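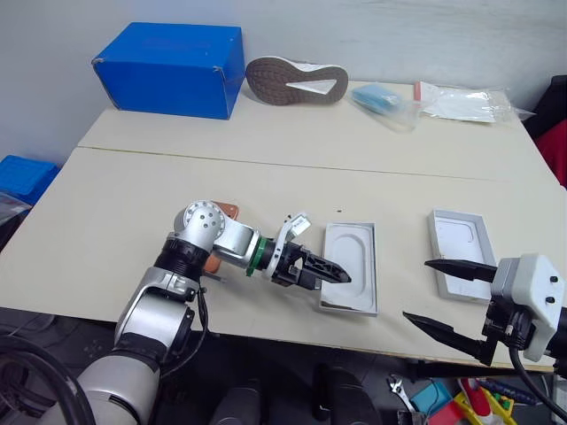 blue shoebox, a sole, couple of bagged things, two white trays

Grallow Boards > Customs & Folklore > Shoes over the wire, what does it mean where you live

bullcombe_kid
Sun 25 July
Ok so growing up in Bullcombe there was always a pair of sneakers hanging off the phone line by the bus stop. My cousin swore it meant somebody died. My mom said drugs. Teacher said kids being kids. Which is it. Anyone know where it started

tarmac53
Army. Guys finishing basic threw their boots over the wires, painted orange sometimes. My uncle did it.

Genalyn Ocampo
Heard the army one too but I've never seen a source older than a newspaper column. In our town it was last day of school, full stop. You tied the laces, you threw, you walked home in socks. I got mine up on the 6th try

tarmac53
My uncle is a source

Genalyn Ocampo
for what he did sure. Not for where the whole thing comes form

flerumfan
Drug thing is nonsense imo. Our street had 14 pairs up at one point and the only thing sold there was lemonade

oldkatiyar
Disagree, wouldn't call it nonsense. Where I lived people really did read it that way, and crossed the road. Doesnt matter if it was true, it's still what it meant to them

flerumfan
fair. But then it means anything

oldkatiyar
Well yeah. Same as most customs. Ask 30 people get 30 answers

bullcombe_kid
So no one else got the death one?? cousin was very sure

moss_and_rye
We had that. Boy on our block, his friends put his up in February and the line crew left them alone more than 6 years. Laces went in the end

bullcombe_kid
oh wow. ok thats close to what she said

tarmac53
Still say army first, will ask him what year

Genalyn Ocampo
please do, and which base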